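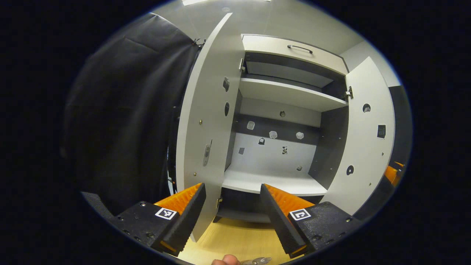

**Why does a small shop's stock count never match the system?**

Most of the gap comes from goods that were booked in wrongly on the day they arrived, and theft is a small part of it.

*Start with that. Leave it up while people sit down.*

## Opening

- Name, job, five years in stock control at Rester.
- We sell household spares: hinges, catches, taps, washers. 2544 lines on the books in March.
- First full count that month: 219 lines were wrong. Give them a second with that number.

## Where the errors came from

Go through these slowly, people write them down.

- Packs and singles. Supplier invoices a box, we key in one, the shelf gets ten. Biggest group by far.
- Twin codes. Flakent changed their part numbers and we kept the old ones live as well. Same catch sold under two codes, one going negative and the other never moving.
- Returns put back on the shelf before anyone had done the paperwork.
- Parts taken for our own repairs. Small, but it adds up - ask who in the room has done it. Put my own hand up.

## What we changed

- Stopped the yearly count. We now count a short list each morning before opening, 7 lines a day at first, more once it became habit.
- Whoever books a delivery in also opens it. Used to be two jobs.
- Old codes closed the same day new ones arrive.
- Relik printouts go on a clipboard by the back door. Tried a tablet, people walked past it.

Credit Hicham Cherkaoui for the clipboard. He ran the stockroom at El Idrissi before he came to us and had the sheet laid out already.

## Results

Second count on 7/9/20. Wrong lines down to a third of the March figure. Don't oversell it - we had also dropped some slow stock by then, which helped.

## If there's time

The 3 questions I usually get:

- Do barcodes fix it? They help at the till. A wrong pack size still scans perfectly well.
- Who should count? Anyone except the person who booked it in.
- What about loose screws? We weigh them.

Spare sheets are on the table by the door. Finish by twenty past, the next speaker needs the laptop.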